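We use cookies to improve your experience on this site. Accept all Manage preferences
Search reports Enter keyword Go

Kavolton Skills Fund – progress report to Praltbridge
Section 3: Open day

The open day required under the grant agreement was held on 1st June at the Tendton site. Visitors were received in groups and shown the household tasks bench, where the team demonstrated work with the hand-held gripper around a microwave oven. Rawan Semaan led the demonstrations and Tamer Rizk took questions.

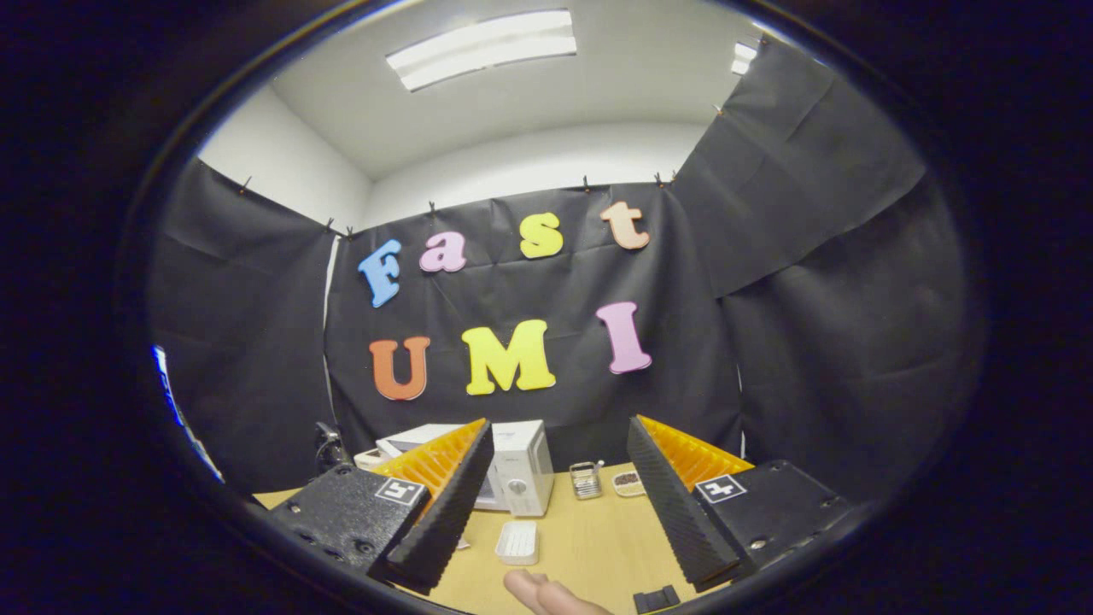
Dima Karaki remarked that the session was clear, but that she would have liked longer to try the tool herself, and asked whether school groups could be given a separate slot. The team accepts this point. A longer practice period will be offered at the August event – subject to staff being available.

The fund had asked that demonstrations use ordinary kitchen items, and the bench was laid out accordingly, with dried beans and a wire-mesh container placed beside the oven.

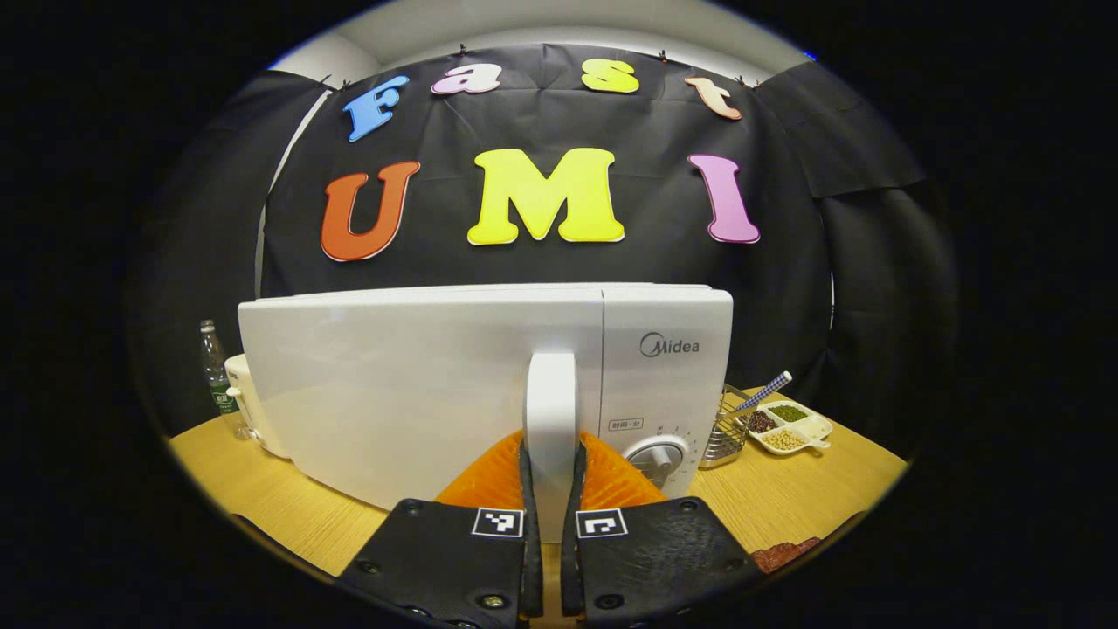 Spending on the open day remained within the agreed budget. The printed guide ran to 100 copies, and a further 33 have been ordered for August. Alper Karakaya will send the revised timetable to the fund once the room booking is confirmed.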